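Floor cleaner on white tiles, sticky afterwards
Eswood Residents Forum > House and Home

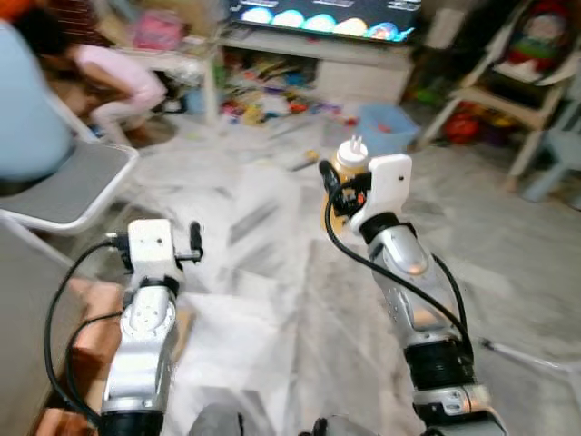
zdenka_a
We moved in December and I have been trying to find a cleaner that doesn't leave the living room floor tacky. The whole room is white tile, so every footprint shows, and with this much clutter I only ever get to mop half of it at once. I've gone back to putting the mix in a squeeze bottle with a nozzle cap, the orange-yellow stuff, and doing it a patch at a time. It's still sticky by evening. Is it the product or me?

Ilir H
Too much product. What are you diluting it to? I use 10 ml to a bucket and no more.

zdenka_a
I wasn't measuring. Probably a good glug per bottle.

mopbucket344
There you go. You've got layers of old cleaner on there now. Go over it twice with plain warm water and change the water in between.

tansy_row
Disagree with plain water. We had the same in our kitchen and water just moved it about. White vinegar, well diluted, shifted it in one go.

Ilir H
Vinegar is bad for grout. Our tiler told us not to use it at all.

tansy_row
Ours has been fine for 10 years.

mopbucket344
Depends if the grout is sealed. Zdenka, do you know if yours is?

zdenka_a
No idea. The landlord might. I'll ask on Tuesday when he comes about the boiler.

Ilir H
Try the water first then. Leave it about 24 hours before you decide, and don't put anything else down in the meantime.

tansy_row
And wash the mop head. If that's full of old cleaner you're only putting it back on.

zdenka_a
Mop head is in the machine now. Will do the bit by the door tonight and leave the rest.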